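Lista de verificación de celdas simuladas con manipuladores - Laboratorio Lendis, programa Minen
Revisión: marzo. Entorno: Zallex, sala 202

1. Pinza paralela
1.1 Dedos abiertos y sin pieza antes de iniciar. CONFORME
1.2 Almohadillas definidas como superficie de contacto independiente. CONFORME
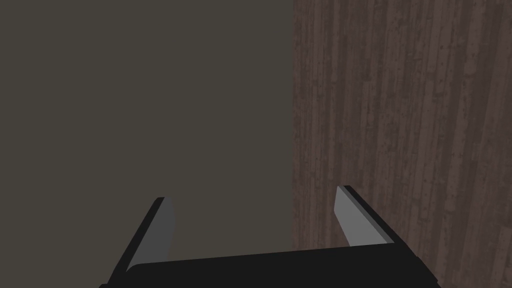 ¿Quién puede autorizar un cambio en los límites de fuerza de la pinza?
Únicamente el responsable de la celda, por escrito y antes de cargar el escenario.

2. Límites y colisiones
2.1 Mallas de colisión activas en paredes y mobiliario. CONFORME
2.2 Parada de la simulación ante penetración superior a 5 mm. PENDIENTE
Comentario: el umbral heredado de Dzene no coincide con la norma interna. Debe corregirse antes de la próxima serie de 200 ensayos.

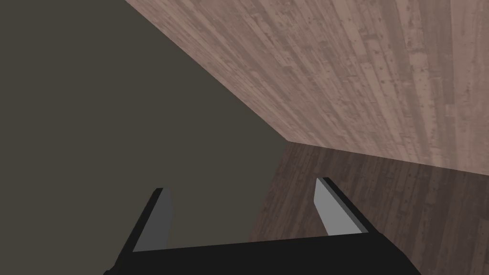

El valor corregido se anotará en la ficha del escenario - no en el registro general - y se repetirá el punto 2.2 completo.

3. Objetos y zona de trabajo
3.1 Herramientas declaradas en el inventario del escenario. CONFORME
3.2 Tejidos con parámetros de rozamiento propios. OBSERVACIÓN
3.3 Separación mínima entre ambos brazos configurada. CONFORME
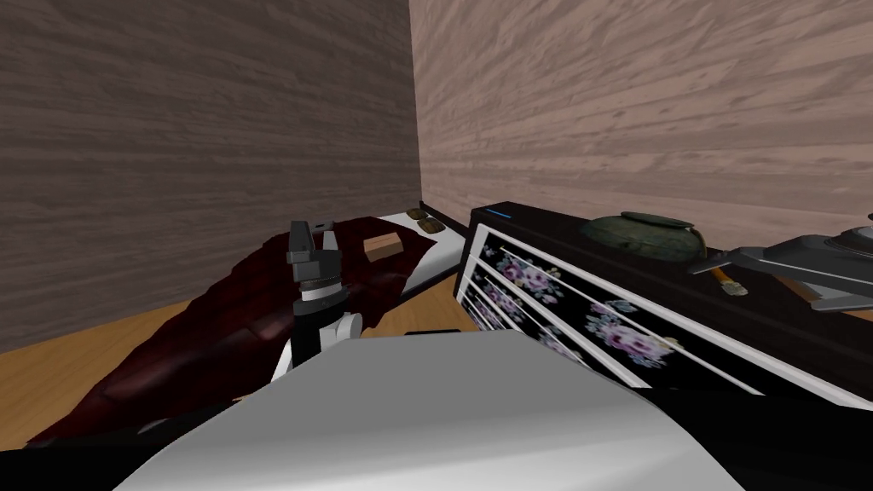
Punto 3: brazos, paño rojo oscuro y herramienta de mango amarillo.

Plazo para subsanar: 4 días hábiles.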